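Home | Notebook | Stock Shelf | Recipes | Who We Are

Workshop notebook, January 27, 2019
Bench two, after lunch

A slow Sunday in the workshop, with the heating on its weekend setting and me in two jumpers, so I have had plenty of time to write this up properly for once. Zlata, this is mostly for you, as you will be picking it up while I am away, but it may help anybody who opens the yellow drawer and wonders what on earth we have been up to.

We are still on the yellow pieces for the Standemov order. You will remember that the October batch came out a bit mustardy, which I rather liked and they rather didn't, and that we promised them something brighter. I went back to the Ogura pigment and mixed it a shade stronger than last time (the card is taped inside the lid of the tin, please leave it there), let it stand while I had my tea, and stirred it again very gently so as not to whip air into it. The colour is lovely now. It is the sort of yellow that makes the rest of the bench look as though it wants a wash, and under the window it holds up just as well as it does under the lamps, where the old one used to go a little green.

The shape is the same as before, the little upturned dome on its curved stem, and I have come to be very fond of it. Brynhildur says it reminds her of a mushroom her grandmother used to warn her about. I spent a good part of the morning on the place where the stem meets the dome, as that is where the mould likes to leave a seam, and I would much sooner take the seam off now than hear about it from Standemov later. Finest paper first, wrapped round a pencil, then the soft cloth, then leave it alone. I do mean leave it alone — the last one I fussed over ended up with a flat spot you could feel with your thumb.

I have put the gridded cloth back out behind the pieces, and I wish I had done it weeks ago. With white and black lines behind it, a bright piece shows its outline far better than it does against the beige wall, and you can tell by eye whether the stem is leaning by following the nearest line up.
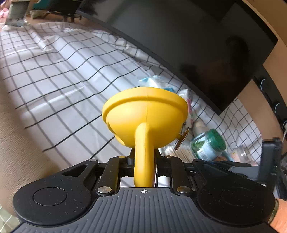
Photo: Brynhildur Ingvarsson / workshop notebook

Now, the weights. I had the tall mould on the scales before and after the pour, and I make it 35 grams for a piece with the stem trimmed, against 32 for the October ones. I think the difference is simply that I am filling closer to the lip than I used to. It is worth keeping an eye on, though, as the stem is curved and I don't want the whole thing getting top-heavy. If yours come out lighter, write it down next to mine and we can argue over it when I am back. Please use the small scales. The big ones have been sulking ever since they were moved next to the radiator.

Time in the mould was 16 hours, which is longer than the Barkonow sheet asks for, but it was overnight and I had no intention of getting out of bed for it. It came away sweetly with a bit of patience at the stem end. Start there, ease the mould back a little at a time, and don't pull on the dome, however tempting it looks as a handle.

A few things still to do. The cloth needs ironing, or at any rate a good steam, before we judge anything against it too strictly, and I should like to get a second one so that we can lay it flat on the bench as well. The Jotia release spray is nearly finished and I have put it on the list, but if you pass the shop before I do, it is the one with stock number 762, and do check the number, as I came home with the wrong one last time and had to go all the way back in the rain. The mixing cups are stacked by the sink and want a proper scrub — there is a skin of yellow in the bottom of the older ones that will find its way into the next white batch if we let it.

I would also like your opinion on the curve of the stem. Brynhildur would have it a touch straighter, and I can see her point, but I think it would lose some of its charm. Have one in your hand for a bit before you decide. There is tea in the blue tin and half a ginger cake in the cupboard above it.

Recent entries
Cleaning out the mould cupboard
Ogura pigments: what we have left
Standemov order, first samples
A better way to hang the gridded cloth
Notes on the Barkonow resin in cold weather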